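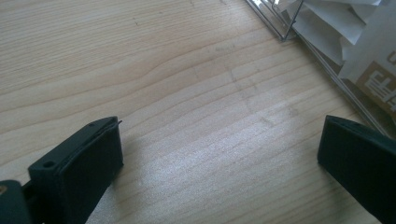 Home Tips Club Notes Kitchen Workshop Contact

If you're letting a robotics club use your dining table, first thing, take the tablecloth off. I left ours on for the October meetings because I thought it would protect the wood, and all it did was slide. Every time the kids practiced a pickup the cloth bunched up and the part went with it. Bare wood works much better!

Wipe the table with a barely damp cloth before you start, then dry it. Crumbs get into everything (ask me about the toast). For scuffs I use a plain white eraser, very lightly, going with the grain - try it on the underside first if you don't know what finish you have.

Sort your small screws into a muffin tin. Lucian Nistor, who coaches the Tirnow team, gave me that one and I've used it for buttons too. Label the cups with masking tape or you'll be guessing by Thursday.

Save your packing paper. We crumple it up for the soft pickup drills, and it costs nothing. Squeeze tests go gentle first, then firmer, and write down which setting you used. Our notebook for the Darnbridge meet is up to roughly 40 pages and half of it is paper wads.

Oh, and draw the curtains a bit if the sun's on the table. The kids squint, and so do I. Snacks stay in the kitchen until 5.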